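The Cheapest Line on the Quote

Somewhere in the budget request there is a line for grippers, and it is almost always too small. The arm gets the money and the meetings. The software gets a subscription that renews whether you use it or not. The part that touches the work gets whatever is left, and then it gets blamed when the work goes badly.

I spent a good part of the spring reading automation quotes from small shops and labs, the kind of places that buy one system and have to live with it. Most of the documents were glossy. Very few answered the question I would want answered before signing, which is what the thing will cost to keep running once the installer has gone home.

Take Enwood, a refurbisher of office furniture and fittings that has been planning an automated handling cell. The pitch it received from Drusus, an integrator, ran to 73 pages. The arm was covered in loving detail. So was the safety fencing. Replacement finger pads had half a sentence, and it said they were "available on request." It did not say at what price, or how often a customer should expect to make that request.

When Enwood asked, the answer was $22 a pair. That sounds like nothing, and I suspect it was meant to. But a price is only half of a cost. The other half is how fast you go through them, and on that subject Drusus offered a phrase about "typical use." Nobody's use is typical in the first year. Ask for the wear figure in writing, along with what was being gripped when it was measured. If the supplier doesn't have one, put your own guess in the budget and make it a gloomy one.

Soft pads are a sensible choice for a lot of jobs. Foam gives a little, it forgives a bad approach angle, and it is kinder to a painted or molded surface than bare metal. It is also foam. It will rub, snag and tear, and no amount of sales language makes it last like steel. I would have more faith in brochures if they showed me pads at the end of their life alongside the ones fresh from the bag.
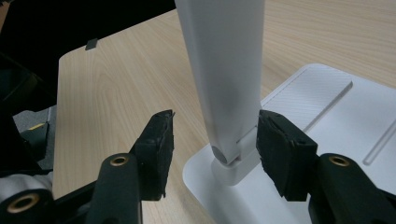 What a desk lamp can tell you

A hand-held gripper with foam pads as ragged as those, open on either side of a plain white lamp, is a more useful thing to study before a purchase than any trade show demo. Look at the shape of the job. There is a tall, flat-sided arm, a hinge down near the base, and a wide plate with grooves in it. Where should the fingers close? Grab the arm high and you may swing the joint. Grab low and you have the base to work around. A person sorts this out without thinking. A machine has to be taught, and the teaching shows up on an invoice.

Demos tend to avoid hinges. They favor boxes, cans and blocks, all of which hold still and have no opinion about being picked up. If your work involves anything that bends, folds or pivots, send your own parts to the supplier and insist that they be used. Send ugly ones. Send the lamp with the stiff joint and the one with the floppy joint. A supplier who balks at this has told you something for free.

Try it by hand first

One piece of advice I came to believe in, somewhat against my nature, is to spend a little on hand-held tools before spending a lot on an arm. With a gripper that a worker carries, you can find out whether two fingers can do the job at all. If a patient human being can't manage it with the same fingers, the robot is unlikely to do better.

The Abubakar workshop did this last winter with a tool that came to $1,442, pads included. It kept the tool for eight weeks of trials before asking anyone for a quote on a full cell. The workshop ended up asking for wider pads and a different bench height, two changes that would have been miserable to make after the floor was drilled.

Be careful, though. Hand trials flatter the machine. A person makes small corrections all day long and forgets every one of them. Success by hand means the grip is possible. It says very little about speed, and nothing about what happens on a Saturday shift when the parts bin has been loaded backward.

The numbers they leave out

The planning group at Caltilcombe, a shared workshop that rents bench time, keeps a sheet of costs that were missing from its first quote. I found it more persuasive than anything a vendor showed me. A shortened version:

Spare pads and the hours spent changing them.
Bushings and other small wear parts, with delivery times.
Retraining when the product changes.
Lighting over the bench.
Floor space taken from work that was already paying.
Somebody's wages while the system is being watched.

That last one deserves underlining. "Unattended" is the most expensive word in the business. Every shop I looked at had budgeted for fewer people around the cell, and every one had a person standing near it well past the date when the plan said they could walk away.

Drusus has since revised its proposal to Enwood. The new one has a page on consumables, with a price held for two years and a blank where the wear rate should be. Enwood has sent it back with a request to fill in the blank, and has not yet signed.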